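Listance Security Desk: Frequently Asked Questions About Phishing, Travel and Locked Accounts
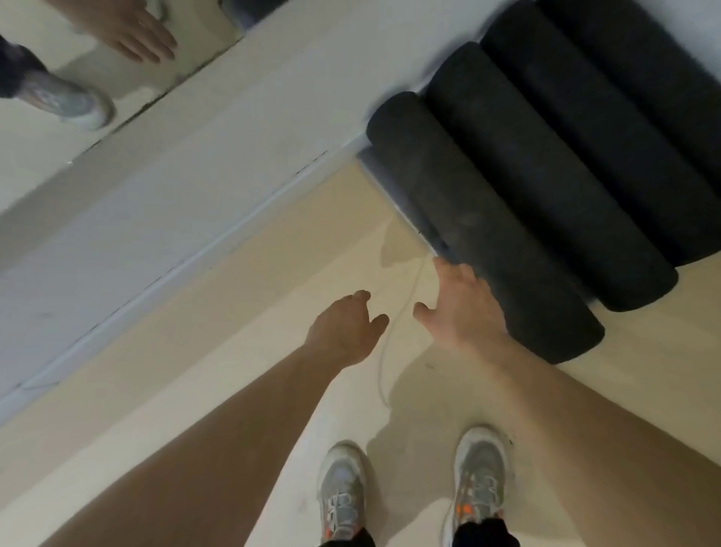
Last updated Thursday, January 18, 2018. The previous version ran to 120 questions, most of them the same question in different moods. It has been trimmed.

Who is this page for?

Anyone with a Listance account: staff, contractors, interns, and the people in the Stutarar office who still believe they are a separate company. You are on our network, so you are on our list.

Why did I get an email from the CEO asking for gift cards?

You got an email from somebody using the CEO's name. The CEO has never needed gift cards from you and would have trouble picking you out of a crowd. Forward the message to the security desk as an attachment, then delete it. Please don't write back to see what happens. We know what happens.

I clicked the link. Now what?

Call us. Don't email, and don't spend the afternoon reading up on it first. Disconnect from the network, leave the computer switched on, and pick up a phone. People who call right away get a new password and a short conversation. People who call three days later get a new password and a very long one.

Will I be in trouble?

For clicking, no. For clicking and then telling us your cat did it, there may be some teasing.

Was that email in October a test?

Yes. We sent it to 683 accounts, promising a revised parking map. 362 people opened the attachment, including several who don't drive. The results were shared with managers as totals only, and we plan to do it again. We won't say when, and no, asking nicely at lunch won't help.

How do I tell a real message from a fake one?

Check the full sender address, including the part after the @ sign. Hover over links before you click. Be suspicious of anything that wants you to hurry, keep a secret, or "confirm" a password. Spelling used to be a good clue, but the crooks have improved and some of our own departments haven't.

Can I take my work laptop abroad?

Sometimes. Fill out the travel form at least 2 weeks before you leave. For some trips we will hand you a loaner with almost nothing on it. It is slow, it is heavy, and the battery has opinions. It also contains no customer files, so if it gets copied or goes missing, all anyone learns is how we treat our travelers.

What about my personal phone?

If it gets company mail, the same rules apply. Use a passcode longer than four digits, install updates when they show up, and don't plug it into a stranger's charging port. Hotel lobby computers are for printing boarding passes, if that.

Somebody I met at a conference wants to connect and has a lot of questions about my project. Is that flattering or alarming?

It can be both. Most people at conferences are just being friendly or looking for a job. If the questions drift toward who our suppliers are, how our systems are set up, or what hasn't been announced yet, be polite and vague, and let us know afterward. You don't need proof. A funny feeling and a business card will do.

What are Gusau and Bogdan?

Gusau is the mail filter. Bogdan is the server that holds whatever the filter catches. If you're waiting on a message that never arrived, ask us to look on Bogdan. Messages stay there for 30 days and then they're gone, along with any invoice you meant to pay - so ask early.

Do I really have to change my password again?

Only if we think it has been exposed, or if it's the name of the company followed by the year. You know who you are, and so does everyone else.

Does the security desk ever ask for my password?

No. If a caller says they're from the security desk and need it, hang up and dial the number on the back of your badge. We won't be offended. One of us gets hung up on every week and considers it progress.

My question isn't answered on this page.

Send it in with "FAQ" in the subject line. Leave off the attachment, please.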